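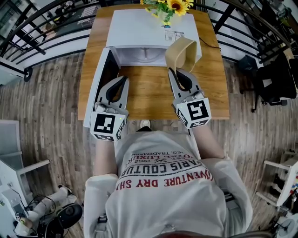 BOTISCOMBE BUILDING
Minutes of the Tenants' Meeting on the Upper Level
Held 24 Apr 2023 in Room 807

Present: Representatives of Jenimen and Cirnon; the building office; the cleaning contractor.
Apologies: The landlord's agent.

1. Minutes of the previous meeting

The minutes of the November meeting were approved with one correction. Under "Lighting," the words "east stairwell" should read "west stairwell."

2. Matters arising

2.1 The building office reported that the west stairwell lights have been replaced. Cirnon asked that the old fittings be removed from the landing. The office will arrange this.

2.2 The request for a second door closer remains with the landlord's agent. Carried forward.

3. Table and appliance

3.1 The meeting discussed the wooden table and the small white appliance kept at its end. Jenimen noted that the table is used for both work and food, and that the two uses have come into conflict at midday. It was agreed that the appliance will stay where it is until the Stan kitchen project is complete, and that the rest of the tabletop is to be cleared by whoever used it last.

3.2 The building office reminded tenants that the power cable lies across the tabletop. Bags and laptops are not to be set on it. Cirnon proposed a cable clip along the right-hand side. Agreed.

3.3 The label with the QR code on top of the appliance must be left in place and uncovered. The office uses it for the equipment register and has twice had to ask for papers to be taken off it.

3.4 The door opens to the left and needs clear space on that side. Tenants are asked to close it after use and to wipe the interior with a damp cloth only. The cleaning contractor confirmed that the interior is outside its contract. Jenimen asked for a price to have it included. The contractor will supply one before the next meeting.

3.5 A question was raised as to whether the table should be oiled. The contractor advised against any treatment until the finish has been identified. No action for the present.

4. Flowers

4.1 The sunflowers behind the appliance were well received by visitors. Cirnon has been paying for flowers out of its own budget and asked that the cost be shared. A shared allowance of $80 per quarter was approved.

4.2 The building office asked that flowers be placed far enough back for the appliance to be opened and lifted without disturbing them. Noted.

5. Railing and floor

5.1 Nothing is to be hung from or leaned against the black metal railing. This includes coats, signs and – as was reported in March – a bicycle lock. The office will include the rule in the tenant handbook.

5.2 The contractor reported on the plank floor. It is swept daily and mopped weekly. Jenimen asked whether the gray-brown color was a result of the cleaning product in use. The contractor stated that the product is a neutral one and that the color has not changed during the term of its contract. The meeting accepted this.

5.3 Chairs are to be kept back from the railing so that the walkway stays open. The office chair on wheels may remain beside the table.

6. Waste

6.1 The small black bin near the railing was judged too small for food waste. It will be kept for paper. The office will provide a lidded container for food, at a location to be agreed with the contractor.

7. Stan kitchen project

7.1 The building office presented a revised outline. The contribution requested from each tenant is $500, payable when the work begins. Cirnon accepted the figure. Jenimen will reply in writing.

7.2 It was agreed that the drawings should show at least 2 outlets above counter height.

8. Other business

8.1 Cirnon reported a draft at the top of the stairs. The office will inspect the door seal.

8.2 Tenants are reminded that the upper level may be reserved through the front desk. Reservations made by note left on the table will not be honored.

9. Next meeting

To be set by the building office once the landlord's agent has confirmed availability. Agenda items should be sent to the front desk.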